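FOR IMMEDIATE RELEASE
August 5, 2024

Mendcombe Track reopens end to end, and yes, you can walk the whole thing again

Well, it's done. After two winters of detours, road walking and a fair bit of grumbling (plenty of it mine), the Mendcombe Track is open from the southern car park right through to the Fiadzo trailhead. That's 48 kilometres of ridge, creek and snow gum country in one continuous line, and I've been itching to write this release since the last signpost went into the ground in July.

I look after walks and access for Prutuslow, the walking outfit that keeps this track going, so I'm supposed to be calm and official about it. I'm not going to manage that. I walked the full length over four days last month with a pack that was far too heavy, and I came home sunburnt on one side of my face and already planning to go back.

What's changed

The big one is the section between Prutuslow Hut and the saddle. Anyone who tried it after the floods will remember the mess: the old benched path had slid into the gully, and you either scrambled across the slip or went back down to the road and added half a day. We've moved the line uphill. The new path leaves the hut behind the water tank, climbs through the snow gums in long, easy zigzags, and comes out on the shoulder 300 metres above the hut. It's a steady pull, but your knees will forgive you, and there's a flat spot two thirds of the way up that's just about perfect for a cuppa.

From the shoulder you get the first proper look along the tops. On a clear morning you can see the whole ridge laid out to the north, with the rocky knob of Mount Fiadzo at the far end looking much closer than it is. (It isn't close. Eat something.)

The second change is at the creek crossing below the saddle. The old stepping stones are still there for people who like them, but there's now a footbridge 400 metres upstream, and that's the marked route. Please use it after rain. The creek comes up fast and it's a good deal colder than it looks, even in February.

The third is the signs. We've replaced every one of the old yellow markers between the saddle and the summit, where the track crosses open rock and used to be a guessing game in cloud. The new posts are taller, they've got reflective bands on both faces, and I've tested them in truly rotten weather. I could pick out the next post from each one all the way across. It made an enormous difference to my mood.

The walk itself

If you've never done Mendcombe, I'd allow four days and not feel bad about five. Most people go south to north, and I'd stick with that, mostly for the pleasure of having the high country in front of you the whole way. Day one is a gentle forest walk beside the river with one annoying climb near the end. Day two takes you up the new section to the tops. Day three is the long one, up and down along the ridge with hardly any shelter, over the three small summits and then Mount Fiadzo. Day four is downhill, nearly all of it, and ends at the trailhead shelter.

The ridge is where the walk really gets going. South of the first summit it's broad and grassy and you could wander along three abreast. Then it narrows to a stony crest with steep ground to the east, and there's a short bit of hands-on scrambling that looks worse from below than it feels once you're on it. I took my time. The rock is rough and grippy when it's dry, and there's a bypass on the western side for windy days or for anybody who'd just prefer not to. I've used the bypass plenty of times myself and the views are nearly as good.

The last pull to Mount Fiadzo is steeper than the map lets on. You come over one false top, then a second, and then there's the cairn, all of a sudden, with the coast off to the right if the haze is down. I sat up there for the best part of an hour eating squashed fruitcake and didn't want to leave.

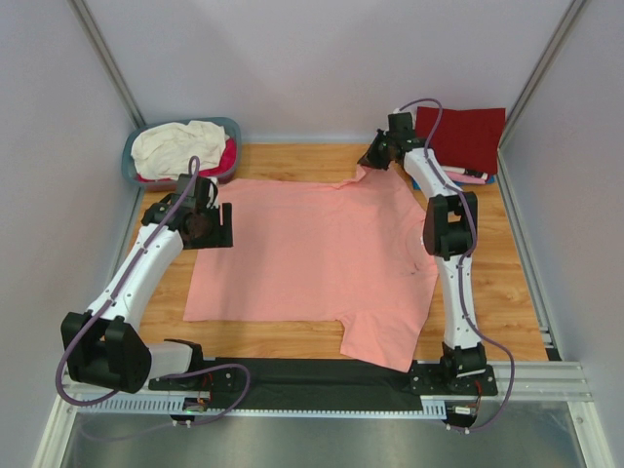 Going down the north side, keep left at the fork under the summit. The right-hand path is an old stock route that peters out in thick scrub, and we get calls about it every summer. There's a new post at the fork and a line of rocks across the wrong way, so with a bit of luck this'll be the year those calls stop.

Huts, camping and water

There are two huts on the track, Prutuslow Hut at the end of day one and the smaller Saddle Hut. Both are first in, first served, both have a wood stove, and both get full on long weekends, so please carry a tent no matter what the forecast says. There's good flat camping beside each of them, plus a sheltered spot in the trees on the north side of Mount Fiadzo that I like better than either hut.

Water is the thing to plan around. Both huts have tanks, and the creek below the saddle has never run dry in my time. Between Saddle Hut and the north side camp there's nothing you can count on. I carried three litres across the tops in mild winter weather and drank nearly all of it. In summer I'd want four, maybe more. Treat everything you collect, tanks included.

Fires are fine in the hut stoves outside of total fire ban days, but there are no open fires anywhere on the tops. The ground up there is peaty and slow to heal, and you can still find old fire rings from before I was born. Bring a gas stove.

A word on weather

It's August as I write, and there's snow on the ridge. It was patchy and soft when I went over in July, and there's been more since. Experienced winter walkers with the right gear will have a beautiful time. Everyone else, I'd really suggest holding off until the middle of October. The forest section on day one is lovely at any time of year and makes a good out-and-back if you just want to stretch your legs and have a nose around the hut.

Even in the warm months, take a proper rain jacket, a warm hat and gloves. I've had sleet up there on New Year's Day. Mobile coverage is poor from the river onwards and gone altogether on the eastern side, so a personal locator beacon is well worth carrying. We have a small number to lend, free of charge, with a refundable deposit. Ask early for holiday weeks.

Getting there

The southern car park is at the end of Mendcombe Road, the last bit of which is gravel but fine for an ordinary car if you take it slowly. The Fiadzo trailhead is sealed all the way. The two ends are a long way apart by road, so you'll need either a second car, a very patient friend, or the walkers' shuttle, which starts up again for the season in October. It runs Friday to Monday, leaves the northern end in the morning and drops you at the start in time for lunch. Bookings are essential and dogs can't ride, sorry. (Dogs can't go on the track either, apart from the first stretch along the river, on a lead.)

Thanks

The new path took 851 days from the first slip inspection to the final post, and I'm grateful to every person who carried timber, rolled rocks or turned up in the drizzle with a mattock. Butex came on board as our track partner last year and covered the cost of the footbridge, and they've also signed on to help with upkeep for three more years. That's a huge weight off my mind – bridges are easy to love when they're new, and it's in year three that the boards want looking at.

We're also keen to hear from walkers. If you find a tree down, a post over or a bit of path washing out, tell us where it is as closely as you can, and a grid reference is best if you've got one. There's a logbook in each hut and a form on the Prutuslow website. I read every report that comes through, including the one last month that was entirely about possums.

Opening walk

We're marking the reopening with a guided day walk to Prutuslow Hut and up the new section as far as the shoulder, on the first Saturday in November. It's free, it's open to anyone with reasonable fitness and a decent pair of boots, and there'll be soup at the hut on the way down. Numbers are limited by the size of the car park, so please register through the website. If the weather's foul we'll shift it to the Sunday.

The updated track notes and map can be downloaded from the same place, and printed copies will be at both trailheads from September. If you've got an older edition at home, please don't use it for the section north of Prutuslow Hut. It'll send you straight to the slip.

Media enquiries: Walks and Access, Prutuslow. Photos of the new path, the footbridge and the ridge are available on request, and I'm happy to take journalists up to the shoulder on foot, given a few days' notice and fair weather.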